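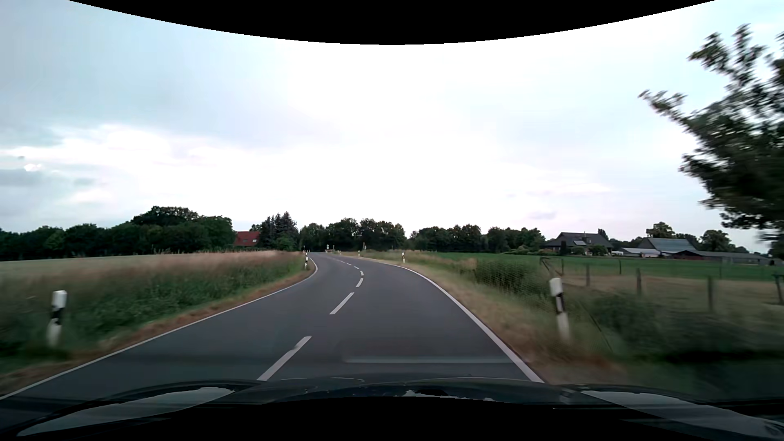
About Hallbridge

Hallbridge makes Dondow, a forward-facing lane-keeping kit for vehicles used on rural roads. We design the hardware, write the software and fit the finished units at our own workshop. Our customers are mostly test fleets, agricultural contractors and university departments that need a vehicle to hold its lane without building the whole system themselves.

What we supply

A standard Dondow kit has 3 parts: a camera module, a processing unit and a steering interface. The camera module is calibrated to the vehicle during fitting and should be recalibrated after a windscreen replacement or any change to the suspension. The processing unit logs to removable storage. The steering interface is supplied for vehicles with electric power steering only.

Tamiru is the software that runs on the processing unit. It finds edge lines and broken centre lines, estimates curvature ahead of the vehicle and passes a target path to the steering interface. Roadside marker posts are used as a second source where paint is worn or missing. Reflections on the bonnet are masked out at calibration, using a template made for each vehicle.

Della is our replay tool. It plays logged drives back against any Tamiru release, so that a fleet can compare results before updating.

How we test

Every release is run against a fixed set of 200 recorded road sections, chosen for bends, crests, patchy verges and changing light. The current release passes 196. The remaining sections are listed in the release notes with the failure type for each. Road trials follow, always with a trained driver at the wheel.

Limits of the product

Dondow is a driver assistance and research kit. It does not brake, does not detect other traffic and is not approved for use without a driver.

Service

Units are due for inspection every 3000 operating hours. Fitting slots for the autumn open in July. Enquiries should state the vehicle model, year and steering type.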